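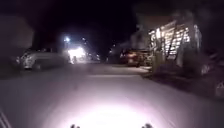
How fast may a delivery robot drive on a residential street after dark?

Only as fast as it can stop inside the part of the road that its own lamp lights well. In the Tatdale rules this means walking speed on any street with parked cars, and slower where a driveway meets the road.

Night Driving Practice, Tatdale
Gallery page, updated 2018-07-13

This page belongs to the night driving rules which Lakshmi Salian and I wrote for the Wultton robots. The rules are short, but new operators asked us many times how a street looks from the height of the machine, so we keep a gallery next to the text. Please read the rules first. The full text has 9 points and hangs in the operator room.

Residential street, view forward from the robot
The robot's light is strongest on the nearest piece of asphalt and becomes weak farther out. Cars are parked on both sides. Point 2 of the rules: what is outside the lit area must be treated as not checked.

Strong light ahead
The white glow down the road hides what is close to it. A small dark upright shape stands at its edge, maybe a post, maybe a person. Point 4: if you cannot say what it is, you treat it as a person and you reduce the speed.

House side
On the right there is a lighter strip that leads toward the house, and dark bushes along the road. Point 5: before every driveway the operator looks to both sides and keeps a hand on the stop button.

Some remarks for operators

The lamp must be cleaned before each night shift. It must point down to the road and never into the windows of the people who live there.

When the video is not sharp, do not guess. Stop at the side, wait until the picture is good again, and write the time in the log.

One operator watches one robot at night. In the daytime plan of Floterent it is allowed to watch two, but this plan is not valid for us after sunset.

If a car comes toward the robot, stop and let it pass. Do not try to drive around it.

The next version of the rules comes in September, with a new part about rain. Comments can be given to Lakshmi Salian or to me in room 205.

Horațiu Mocanu
Night operations, Wultton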